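Neltach word list, README

Hi! Neltach is my list of 2000 thrift store and charity shop tag descriptions, typed out exactly as they were written on the tags, spelling mistakes and all. I started it because I wanted to know how people describe used clothes when they have one tiny card and a pen that's running out.

The tags come from two shops, Fenham and Endcombe. Fenham writes long ones ("mens top, red, sports, small mark on back"), and Endcombe mostly writes "top" and a price, so please don't average the two together!

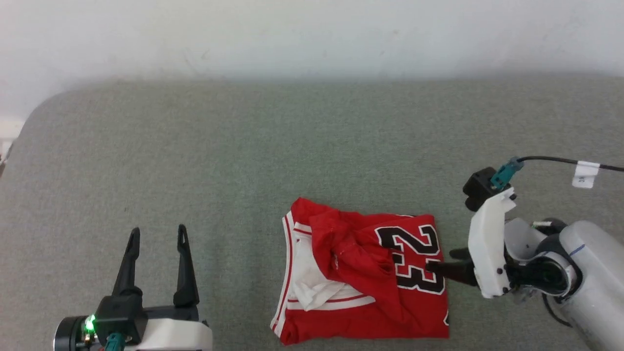
What's in the folder: tags.csv has one row per tag, with the shop, the text, the price and the month. notes.txt is me arguing with myself over what counts as a jersey and what counts as a tank top (jersey won if there was a number on it). I pulled out 92 tags I couldn't read and put them in unread.csv, in case your eyes are better than mine.

Known problems: prices from July are all Endcombe, half-price sale, so they look weirdly low. Size is a mess. I left "M", "med" and "medium-ish" alone. If you want a quick look first, sample.csv has 100 rows.

Use it for whatever you like, just say where you got it. Version 2 fixes the commas.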